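Baststead Tabletop Kitchen Set: README

Summary

Baststead is a small reference collection of household items laid out on a white tabletop. It covers dishes, food items, soft toys and one countertop appliance, a toaster oven. This README covers the object list, the layout rules and the file structure. Maintainer: Huệ Bạch.

Contents

The release holds 300 layouts in 9 groups. Each group uses the same tabletop and a different selection of items. Layouts within a group differ in where the items are placed.

Object classes

plate: large, round, pale lavender-pink with a lighter rim
bowl: all bowls share one class regardless of color
strawberry: red, speckled surface, always entered as separate instances
plush: soft toys, including the yellow one
toaster_oven: one instance per layout
other: anything without a class of its own

Cables are not a class. They may cross dishes or lie on open table, and a dish partly covered by a cable is still entered under its own class.

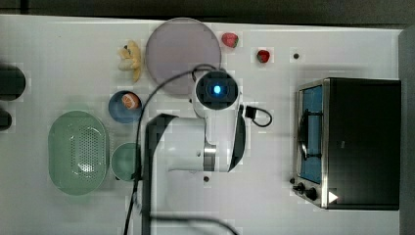 Position labels are given relative to the plate where one is present. "Left" and "right" follow the overhead view. If a layout has no plate, positions are relative to the center of the table. Items that touch are labeled "adjacent"; the minimum gap for "separate" is 2 cm.

Annotation

Class and position were entered by hand in Zuveck and exported as CSV. A second pass in December corrected 8 layouts in which a plush had been entered as food. The yellow plush is easy to misread as a banana at low resolution. Use the class column, not the thumbnail.

File structure

layouts.csv: one row per layout
items.csv: one row per item, keyed on layout_id
classes.txt: class names, one per line
CHANGES.txt: corrections by release

Known issues

Plate color shifts between pink and lavender depending on the light. Color names in items.csv are approximate and should not be used for matching.
The "other" class is uneven across groups.
Bowls that are stacked are entered as one item.

Related sets

Brevidik uses the same class names with a different table. Rows can be merged after prefixing layout_id. Rivadeneyra uses an older class list and needs the mapping in classes.txt.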